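The Fomgate slip is a well-known fault in picture-hanging robots, first logged by Sandro Ferri at Sustum in June. It is a wonderfully instructive one! In simulation, an arm gripping a framed poster by one side lets it swing about the fingers, so the far corner can strike the wall or floor.

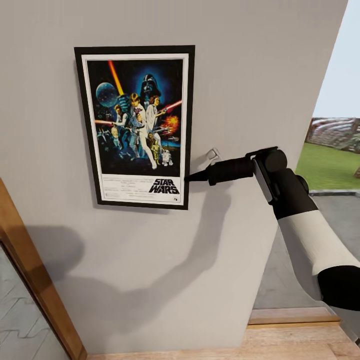
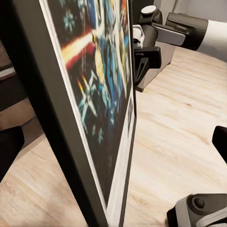 Simulated work with a framed poster.

Ferri ran the task 100 times and recorded 19 slips, 3 of them with the frame turned a full 90 degrees. Molville's later fix, called Phí, slows the wrist as soon as the load shifts.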